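Namirard Reading Room Refit
Progress report for the period July to October 31, 2025
Submitted to: Skomeline Fund, small spaces program
Prepared by: Yogesh Kandpal, site coordinator

1. Status

Work in the back room is on schedule except for the storage item in section 4. The front room was closed out in the previous report and is mentioned below only where the two rooms share stock. The budget lines for furniture and electrical work are fully committed. The line for book repair is open.

2. Work completed

Painting of the back room is finished. Two coats were applied to all walls, with a third on the wall behind the work table, where the old shelf brackets had been filled. The dark baseboard was kept. Three lengths had pulled away from the wall and were refixed.

The floor was cleaned and checked for lifted planks. Two planks near the door were reset. No replacement flooring was ordered, and the sum held for it has been moved to book repair, as agreed with Tarun Nishad by email.

The white work table is in its final position against the wall. It is used for checking, cleaning and covering books before they go to the shelves. The cable hole in the top was left open during electrical work and now needs a cover cap. The supplier, Van Leeuwen, has confirmed that a cap for this size is available as a spare part at no charge.

3. Book checking

The intake target for this grant is 400 books. At the close of the period, 102 had been checked and entered in the Ovimeo catalog. Of these, 16 were set aside for repair, mostly for loose hinges and split spines. Hardcovers are being handled first. They take longer per item, but they make up most of the children's reference section, and that section is due to open before the rest.

Each book is laid flat on the table and checked in the same order: cover, spine, hinges, page block, then a leaf-through for loose or marked pages. The result is written on a slip and the slip stays in the book until it has been entered. Slips were introduced after the first batch, when several books had to be checked twice.

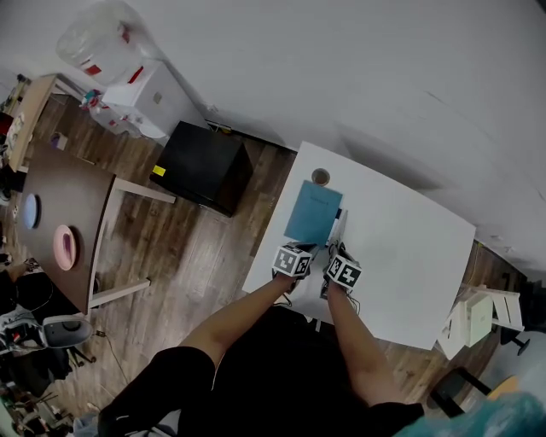

Blue hardcover on the work table, back room.

The table height is suitable for seated work. The plain white top makes loose fragments and paper dust easy to see, and it wipes down quickly between batches. One drawback is glare in the afternoon. A matte desk mat has been priced and can be paid for out of the existing small items line.

4. Items not completed

Storage. The white cabinet against the wall was meant as a short-term measure and is still in use for slips, tape and cleaning cloths. Its replacement, a wall unit with doors, was delayed by a change in the supplier's range. A revised quote has been received and is within the approved amount. The floor to the left of the work table is also being used to hold items that should be in closed storage, and will be cleared when the wall unit is fitted.

Drinking water. Water is kept in the room in a large plastic jug on top of the cabinet. Yogesh Kandpal has asked for it to be moved to the front room - any leak would run down toward the floor, where bags and boxes are often left. A shelf has been identified but needs a stronger bracket.

Second table. The dark brown table with the pale legs is not part of the grant purchase. It came with the room and is used for meals and breaks. Plates should stay on that table and food should not be brought to the work table. This rule has been added to the room sheet.

5. Spending

The furniture line will be fully spent once the wall unit is paid for. Electrical work was invoiced at the quoted amount. Book repair has used 60 dollars to date, all of it on hinge tape and adhesive. The larger repair order will be placed when the full list of damaged books is known, to save on delivery.

6. Next period

Fit the wall unit and clear the floor on that side of the room.
Fit the cap to the cable hole.
Move the water jug.
Finish checking the children's hardcovers and begin on paperbacks.
Send the first repair batch out.

7. Decision requested

Approval is requested to carry the unspent part of the book repair line into the next period. No increase in the total grant is being sought. A copy of the revised wall unit quote has been sent to Tarun Nishad separately.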